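Moving in together: what readers told us about the first year

In February we asked readers of the Borside newsletter one question: what surprised you most about living with a partner for the first time? We had 683 replies, and it took us until now to get through them.

Money came up most. 207 people said they had never talked about who pays for what before the lease was signed. Many had just split everything down the middle, even when one of them earned a lot more. A reader in Bornitz wrote that she and her boyfriend went 3 months without mentioning the electric bill, then had their worst fight over it.

Time alone was next, with 106 replies. People who had lived by themselves for years missed a quiet hour after work and felt guilty asking for it. Most of those who did ask said their partner wanted the same thing.

Sex was mentioned less than we expected. Some couples had more of it at first, then a lot less, and worried that something was wrong. Several said it helped to bring it up on a walk or in the car — anywhere but in bed.

Chores got their share of complaints too. One couple dropped their chart after two weeks and now each keep the jobs they mind least. He cooks and she does the laundry. The bathroom is still under discussion. 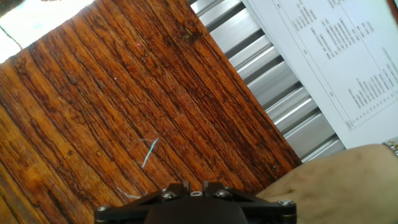 Wood grain, close up.

A longer selection of replies goes out with the next issue. Names and towns will be left out unless you told us otherwise. We are now collecting answers on a new question: how did you and your partner handle meeting each other's families? Replies of any length are fine, and you can write in even if it went badly.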